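Cell Four

1. Shift start

The technician badged into the Plumlow building at 10 and found the note taped to the door of cell four. It said: drops low, left finger, see log. The handwriting belonged to the day shift.

The log was more useful. Over the past 300 cycles the arm had missed its release height on a growing share of placements. The error was always in the same direction, down, and it was always worse after the arm had been standing. Someone had added 2 mm to the release height on Monday's program and someone else had taken it out again. Neither had signed.

The technician read the log twice, put on the thin gloves, and logged in as maintenance. The day shift's program was still loaded. It was saved under a new name before anything else was touched. This was a habit from the Dalberg plant, where a program had once been overwritten during a lunch break and four people had spent the afternoon typing it back in from a printout.

2. Checks with power off

The arm was parked, the stop button pressed, and the tag hung on the switch. Checks were done in the order of the Wunderlich sheet, which had been written for an older gripper and still had a line for grease points that did not exist.

Mounting screws at the flange: four, all at torque. Finger screws on the right: at torque. Finger screws on the left: one at torque, one that turned a quarter of the way before it caught. The thread was clean. The washer under it had flattened on one side.

The technician laid the washer on a sheet of paper and looked at it under the lamp. It had been put in upside down, probably at the last pad change. A washer of this type costs less than the paper. The spare came out of the second drawer, the old one went into a small bag, and the bag was marked with the cell number.

The strap came next. It held without slipping when pulled by hand. The cabling was followed as far as it could be reached, and there was no shine on the jacket where it might have rubbed. The sheet asked for a yes or a no. The technician wrote yes and added the word today.

3. Checks with power on

Joints were moved one at a time at low speed. The wrist was moved last, through its full range and back, with one hand resting on the stop button and the other holding the pendant. There was a faint tick near the end of travel. It had been in the log since April, under three different spellings, and it had never gotten worse.

Then the zero check. The arm was sent to its reference point and the gap was measured with the gauge. The gap was right. That removed the arm from the list and left the gripper, and after the gripper the program.

The technician closed the fingers on nothing, opened them, and closed them again. They met evenly. With the old washer they would have met a hair to the left, and the hair would have grown as the screw backed out. A block held that way sits at a slant and lets go early on one side. That fit the log well enough.

The release test used the block and the bowl. The program lowered the block to the release height and paused there with the fingers closed, so that the height could be checked before anything was let go. The technician crouched until the rim of the bowl was at eye level and stayed there through the pause.
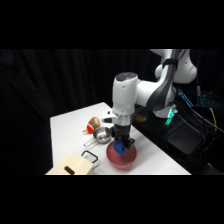
4. Release test

The first run was logged as good. So was the second. After the tenth the technician stopped writing the word and made strokes.

The day shift had reported that the fault came back after standing, so the arm had to stand. The timer was set. The fans in the controller slowed down by one step and the room became quiet enough to hear the lights. The technician sat on the stool and filled in the parts form, where the smallest quantity that could be ordered was a box. The Dralano catalog listed the washer under two numbers. The form accepted only one of them, and it was the one with the longer delivery time.

When the timer ran out the program was started again with no warm-up. The arm went down, paused, released, and came back up. The height was the same as before to the last digit on the pendant.

The technician ran it again anyway, then changed the name of the saved program back to what it had been. The 2 mm stayed out. A line went into the log: left finger, washer reversed, replaced, height not changed, please do not change height. After some thought the word please was crossed out and then written in again above the line.

The tag came off the switch board and went back on its hook. The note on the door was folded and put in the bag with the washer. Cell five had a note on its door as well.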